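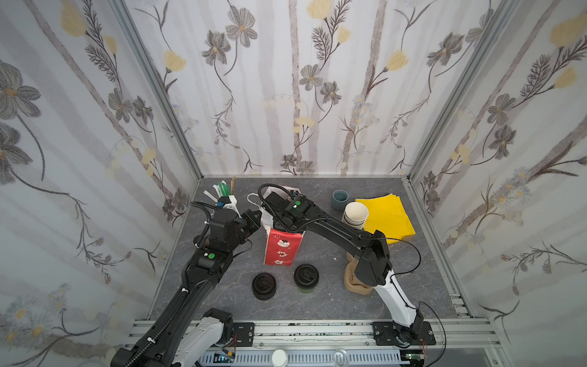

Won't a pattern that busy make you tired of it by summer, Kiran Grewal asked when I first mentioned I was going with birches and flowers, and why not just paint the thing white and be done. I've had the question in my head the whole time I've been living with this wallpaper, so I may as well let it lead the review.

# Trindside Birch & Fern, pattern 3443, after five months around a work table

I put this up in August, on the left, back and right of the table where the gift bags get filled and the small bits and pieces get sorted, and it's now 28 January 2018, so it has been through the holidays and out the other side. I wanted to wait until then. Everybody's wallpaper looks good the week it goes up!

## The pattern

First things first, I love it. The ground is a pale white and lavender, very soft, with grey birch-like stripes going up and down, and then the flowers are laid over the top in a dark grey-brown that looks embroidered (from across the room my sister was sure it was fabric, and walked over to touch it). There are little curling stems and ferny sprigs in among them, and every so often a yellow blossom. The yellow is what sold me. It's a gentle, buttery sort of yellow, and it keeps the whole thing from going gloomy, which I think it might otherwise do with that much grey in it.

So, Kiran, no, I haven't tired of it. I will say that it's much busier on a wall than it is on the sample. They send you a square about the size of a greeting card, and mine happened to have one stem, half a fern and no yellow whatsoever. If I'd gone by that alone I would have ordered the plain stripe. Ask for a bigger sample, or look at the full repeat on the website before you make up your mind.

It also depends on what you put it next to. My table top is dark grey with faint white veining, and the two get along beautifully, the dark top giving your eyes somewhere to rest. The silver posts where the panels meet are plain and cool and pick up the grey in the stripes. A bright red gift bag in front of all that looks positively cheerful. I had worried that anything with its own print would fight with the flowers, and cartoon figures on a bag turn out to sit there quite happily.

## Putting it up

I did three separate panels, left, back and right, with a post at each back corner, so I never had to wrap the paper around a corner. I can't tell you how it behaves when you do. Sofia Barreto has the same pattern in her hallway and says the outside corner by her stairs took her three tries and some bad language.

On flat panels it was easy enough, if slow. A few things I'd pass along:

- Dry-fit every piece first and mark the top in pencil on the back. The stems curl in all directions, and it is very possible to hang a piece upside down and not notice until supper.
- Decide where you want your yellow flowers before you cut. I shifted the back piece over by a hand's width to get a bloom on each half of it, and I'm so glad I took the trouble.
- Buy a new blade. The paper is on the soft side and a tired one drags.
- The paste in the kit (it's their own, sold as Morsy) is fine. It gives you plenty of time to slide things around.

The back panel took me more than two hours on its own, with a break for coffee, and the sides went faster once I'd stopped being afraid of it.

## Matching

The instructions say the pattern matches edge to edge, and within one panel it does, very nicely. Where the panels meet at the posts I didn't try terribly hard, and with a design as rambling as this one it doesn't bother me. If you're the sort of person who would see it every single time you sat down, order an extra roll and plan for the waste.

## Wear

Better than I expected. I wipe it with a barely damp cloth and the color has stayed put. Tape is the one real enemy. I stuck a list to the right-hand panel in December, feeling clever, and when I peeled it off it took a little fuzz of the surface with it. You'd have to know where to look, but I know where to look.

I had a cheaper Nirkeck paper in the same spot before this, and it had begun to lift along the bottom within a few weeks. No lifting so far with the Trindside.

## Price

The three panels came to $193 with paste and shipping, and there's a good length left over that I'm saving for drawer liners. That is not a small sum for what is really just the backdrop to a table, and I put off ordering for a long time on account of it. The Atell birch print is cheaper and pretty in its way, but it has no flowers at all, and I'd seen the flowers by then.

## Would I buy it again

I would, and I'm half thinking of the bathroom, though the label doesn't say a word about steam and I've written to them to ask. Four stars out of 5. The missing one is for that silly little sample, and maybe a small piece of it for the tape. I'll add a note here when they write back about the bathroom.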